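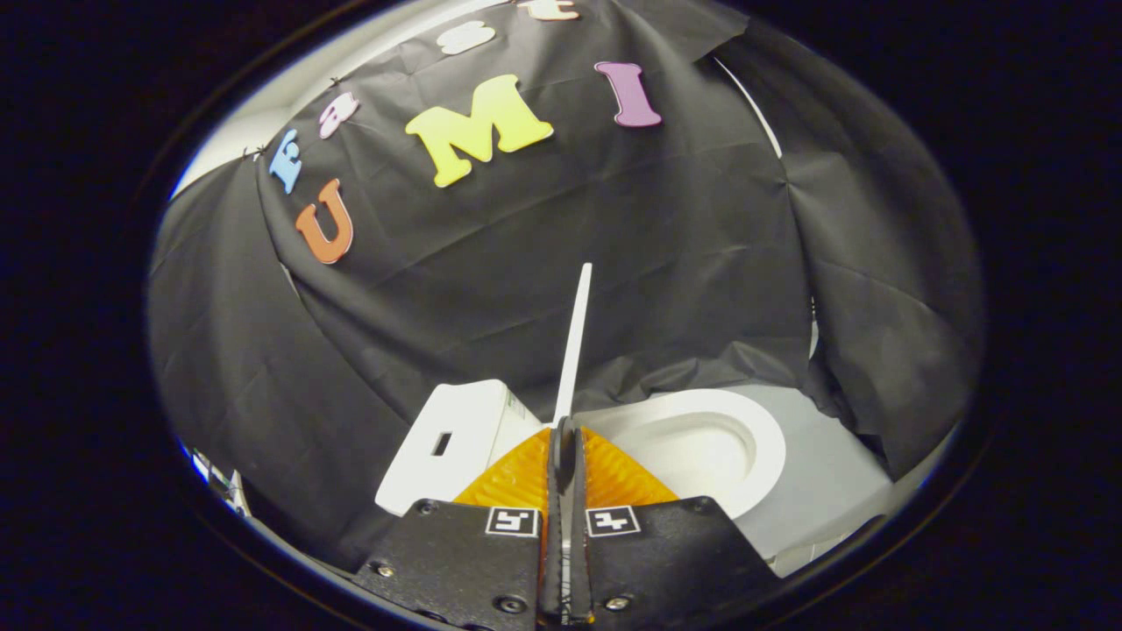 Ticket 1886
Category: Purchasing / Equipment planning
Status: Open, waiting on vendor
Subject: Quote for Rorero handheld gripper package does not match what we would need to run it

Opened by: lab operations, Flusley site

Problem as reported

We have a request in for 2 handheld grippers from Rorero, plus the yearly software plan, to be charged against the February equipment line. The requester wants it approved as is. I am not approving it as is. The quote covers the grippers and "standard accessories" and I can't get anyone to tell me what a standard accessory is. Last time we bought from a quote with that phrase on it we received a hex key and a sticker.

The sales pitch is that you can collect demonstrations by hand and move them over to an arm later, so you put off buying the arm. Fine. But the arm is still in the plan, it is just on next year's page, and the fingers and mounts on the handheld have to match whatever ends up on that arm. Nothing in the quote says they do.

What I checked before opening this

1. Spare fingers. The ones on the bench unit are the orange ribbed kind, see-through, one on each side. They are soft parts and I assume they wear. Rorero lists them as a pair with no price and no expected life. Asked for both.

2. Tags. Each of the two black plates on the gripper has a square tag on it. I want to know if we can print replacements ourselves or if they have to come from the vendor. If a tag gets scratched and we have to send the whole plate in, that is downtime nobody budgeted.

3. Fasteners. There are dark screws and silver screws on the same plates, plus a bigger dark bolt. I don't care what color they are. I care whether they are sizes we already stock. No parts list in the quote.

4. Bench setup. The requester's budget for "environment" is zero. The current station has a big black cloth hung behind it, tied up at the top, and it does not cover the wall completely. There are gaps where one piece of fabric overlaps another and you can see light stuff through them. Maybe that doesn't matter to the software. If it does matter, then environment is not zero.

Update 1

Vendor support replied. Copying the useful part, with the greeting removed:

"Fingers are a consumable. Replacement interval depends on usage. We recommend keeping spares on hand."

So, no number. Wrote back and asked what the interval is at the usage described on their own product page, since they felt confident enough to put usage there.

On the tags, they say we can print our own "provided dimensions are maintained." Good. Asked for the dimensions.

Update 2

Got the dimensions file. Got a price for fingers too: 148 a pair, shipping not included. That is a lot for two pieces of soft plastic or rubber or whatever it is, and we are being told to keep spares for an interval they won't state. I have added a spares line to the plan and left the quantity blank until they answer.

Also asked our contact at Srivastava, who resell for several of these companies, to quote the same package. Partly for the price and partly to see if their version of "standard accessories" is any longer.

Update 3

Requester commented on this ticket that the station already works and the backdrop is fine, and pointed to the "Fast UMI" letters on it as proof that people put effort into the setup. I have nothing against the letters. Colored letters on a cloth are not a line item and don't tell me how long a finger lasts.

The same comment says the objects on the bench are "representative." What I have to go on is a thin white stick, a white box and a white oval basin. Maybe those are representative of what the requester wants to do this month. The purchase justification talks about a general handling program covering many product types, and if that's what we are paying for, then test objects need a budget too. I put in 300 as a placeholder. Requester can argue it down if they have a list.

Update 4

Srivastava came back. Their total is lower on the grippers and higher on the software plan, so over a year it comes out close. Their accessories list is an actual list: charging lead, mounting bracket, carrying case, one spare pair of fingers. No hex key, oddly. They also attached the compatibility sheet for the arm side, which I had asked Rorero for in the first message and not received.

According to the sheet, the fingers carry over to the arm mount we have in next year's plan. The plates do not, those are a separate order. So the claim that we only buy the hand end once is half right - plates get bought again with the arm. Added to the plan under project Sindumell so it doesn't get lost.

Where this stands

- Grippers: not approved. Leaning toward the Srivastava quote.
- Software plan: asked both vendors if we can keep and export our own recordings after the plan lapses. Srivastava says yes. Rorero says "please contact sales," and sales sent me back to support.
- Finger interval: still no answer from either one. Requester should start a log on the bench unit now, with the date fitted and the date swapped, so we at least have our own figure.
- Backdrop: somebody technical needs to say in writing that the gaps in the cloth are OK. Otherwise I am pricing a wider one.
- Test objects: placeholder stays in.

Keeping this open. Please don't mark it resolved again just because a quote got attached. It has been closed on me twice that way and reopening it resets the due date.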